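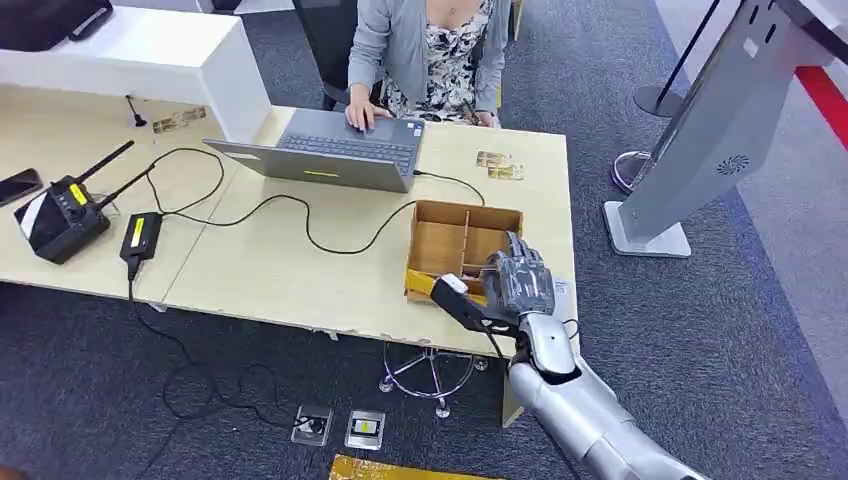

The Pavis paper mill opens its gates to the public one weekend a year, and in November 2023 I finally got a place on the list. I had been told to expect a queue and a hairnet. I got the queue. Sign-in was at a desk in the front office, where a woman in a gray cardigan over a floral dress had a silver laptop, and a router with two antennas stood at the other end of the desktop. My name was found under B, for Benedek, and then again under S, for Szűcs, so on paper I attended twice.

The tour

We went around in groups of 20. Our guide had spent most of his working life on the pulping floor and spoke at a volume suited to it, including in the corridor. The mill makes one thing well, a heavy cream stock called Isent, and one thing reluctantly, which is gray packing board. The board pays for the roof.

The pulper is a vat the size of a small swimming pool and smells like a wet library. We watched bales of offcuts go in from a walkway with a chest-high rail. A boy asked if anyone had ever fallen in. The guide said no a little too slowly.

Then came the paper machine, Trisix, which fills a hall 133 feet long and was put together from parts of three older machines. At one end it's gray soup. At the other end it's paper, wound onto a roll nobody in our group could have lifted. What happens in between was explained to us in full, next to a drying section running at top speed, so I can report that it involves felt.

The finishing room was the part I liked best. It was quiet. Sheets are still checked by hand there before they're wrapped in packs of 1000, and the checkers flick through them faster than I can shuffle cards. I was allowed to try and passed a sheet with a crease you could have hidden a pencil in.

Back at the front office the desk was where you paid for samples and asked about the bus. I bought a pack of Isent seconds for $9 and was told the bus had gone.

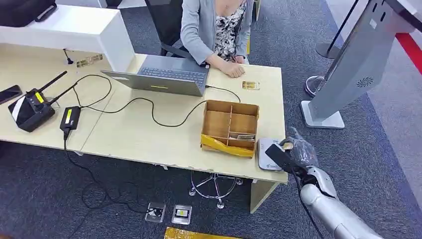 If you go

Book in October, as the list fills up early. Wear shoes you don't love — the pulping floor is hosed down between groups. The canteen does a decent bean soup, served under a framed Magyar proverb that the guide translated for us in two different ways. Parking is behind the board warehouse, and the gate there closes before the last tour ends.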